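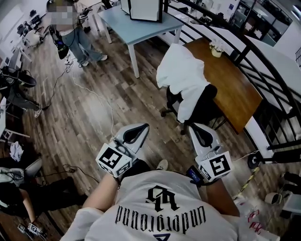
Altico Embossing Folder Set — Floltirholm Collection

I've been waiting to put this one up in the shop for ages! The Floltirholm folders are the newest set from Altico, and I've had my own pair on the desk since July, so I've given them a proper going over.

You get 2 folders in the pack, both A6, so they'll do the whole front of a standard card in one pass. The first is a fern pattern, quite deep, with the fronds running corner to corner. The second is a brick wall (I know, everybody has a brick wall, but this one has a few crumbly edges and it looks lovely with a bit of brown ink dragged over the top).

They fit any of the usual A5 or A4 die cutting machines. I use mine with the two clear plates and no shim, and if your machine is a bit tight, swap one plate for a thinner one before you start cranking — please don't force it, I cracked a plate that way and it made a horrible noise.

Card weight makes a big difference. The fern likes something around the thickness of a good smooth white cardstock, and I give it a light spritz of water on the back first so the fibres don't split. Thin scrapbook paper works with the bricks but tears on the fern. Vellum is gorgeous with either!

For colour, I rub the ink pad straight onto the inside of the folder, on the side with the raised bit, then emboss as normal. Wipe it with a baby wipe afterwards and dry it well before it goes back in the sleeve.

Item code: 2336
Brand: Altico
Size: A6
In the pack: fern folder, brick folder, storage sleeve

I've put together a bundle with the Ibarra ink pads too, 6 colours in the tin, all of them earthy greens and browns. You'll find it under Bundles, or just add both to your basket.

Orders go out from Stekoldale by second class post, and folders travel flat in a board-backed envelope.

Page updated September 25, 2024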